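Tutdale Forum > Planning and Development > Harnine Building, Mill Street: conversion to apartments

Page 1 of 1

cordwainer
February 12, 2024
The application for the old Harnine Building went up on the city portal this morning. Headline numbers: 62 apartments across the existing five floors plus a new sixth floor set back from Mill Street. Ground floor stays commercial, two units. Parking is 14 spaces in the rear yard. Architect is Vlastimil Trnka's office, developer is Ziltska.

The elevations are in the second file. The first one is all drainage.

northbank_jim
14 spaces for 62 apartments. Where do they think everyone else is going to park? Mill Street is full by six in the evening already and the side streets are permit only.

cordwainer
The transport statement leans on the bus stop outside and the public garage on Tanner Row. It says residents can buy a monthly pass there. I don't know if anyone asked the garage.

plinth
I'm less bothered by the parking than by the extra floor. The building has a decent parapet, probably the only decent thing on it, and the new level sits behind it in dark zinc. From straight across the street you won't see much. From the bridge you'll see all of it. The renderings don't include a view from the bridge.

Hal_R
They don't have to include one unless planning staff ask. Write in and request it. I did that on the Tsuji warehouse and they got one within a couple of weeks.

northbank_jim
And the Tsuji warehouse got approved anyway.

Hal_R
Yes, with the top floor pulled back another bay. It made a difference.

mrs_kettering
I worked in the Harnine Building for nine years, third floor, claims department. The windows leaked, the elevator stopped between floors and the heat came on in June. If somebody wants to spend money on it they are welcome. I would ask what they plan to do about the light in the middle. It's a deep building. We had the desks by the windows and the filing in the center and you needed the lamps on all day.

plinth
Good question. Looking at the typical floor plan, they put bathrooms, storage and the corridor in the center and all the living rooms on the outside. The one-bedroom units come out long and thin. A few of the bedrooms on the north side have no window of their own and borrow light through a glazed partition.

cordwainer
That's unit types C and C2. I'd expect staff to push back on those.

dowel_and_son
Contractor here, not on this job. The reason they do it that way is the columns. You have a concrete frame on a fixed grid and you can't move anything, so the rooms go where the grid lets them. People want old buildings kept and then complain that the apartments are odd shapes.

plinth
I want it kept. I'd also like bedrooms to have windows. They could cut a lightwell down through the middle and lose some units.

dowel_and_son
They could, and then the numbers don't work and it sits empty for another ten years. Cutting through five slabs is a lot of money. You also need to carry the load around every opening.

plinth
We only have the developer's word that the numbers don't work. There's no viability report in the file. I checked.

northbank_jim
What's the total height with the new floor?

cordwainer
67 feet to the top of the new roof, not counting the elevator overrun. The overrun is drawn on the section but there's no dimension on it.

eastgate_lou
Has anybody read the structural letter? It says the existing footings are "understood to be adequate" for the added floor. That's a desk study. I'd want trial pits before anyone voted on it.

dowel_and_son
That's normal at this stage. Pits come after consent. A steel frame floor with a light roof doesn't weigh much.

eastgate_lou
It's normal but I don't like it. The building next door had to be underpinned in the eighties and it's the same ground.

dowel_and_son
The building next door is brick and a hundred years older. Not the same thing at all.

Hal_R
Comment reference is 329 if you're writing in. Put it in the subject line or it goes in the general pile. Case planner is Hideaki Hirano. He answers email.

mrs_kettering
Thank you Hal. Can you comment if you don't live on Mill Street? I'm across the river now.

Hal_R
Anyone can. They give more weight to neighbors but they read the rest.

northbank_jim
I've sent mine. Parking and construction traffic. There's no way to get a concrete truck into that yard without closing the sidewalk, and the traffic plan shows the trucks turning inside the yard. Whoever drew that hasn't been there.

cordwainer
The turning circle drawing is for a van. It says so in the corner.

northbank_jim
Then it's even worse than I thought.

plinth
Mine has gone in too. I asked for the bridge view, and for the C units to be redesigned or dropped. I also said I support the conversion in principle, and I do. The brick piers get cleaned, the original entrance is reopened and that awful canopy comes off.

mrs_kettering
I liked the canopy. It kept the rain off when you were waiting for the bus.

eastgate_lou
Same. There's no shelter at that stop and the new entrance has nothing over it.

plinth
Fair point about the shelter. They could put up a proper one at the stop.

dowel_and_son
Ask for it as a condition. It costs them next to nothing and they'll agree to it. Anyway I'll look in when the staff report is out.

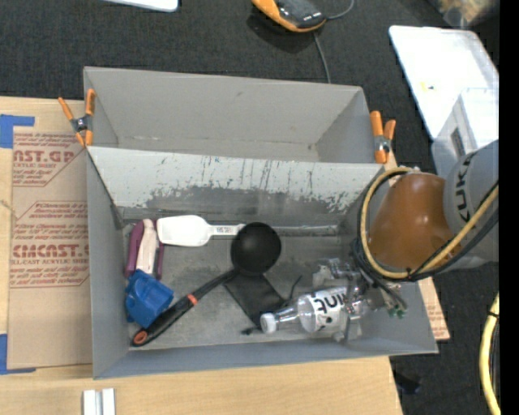
Two gray bins and the orange clamps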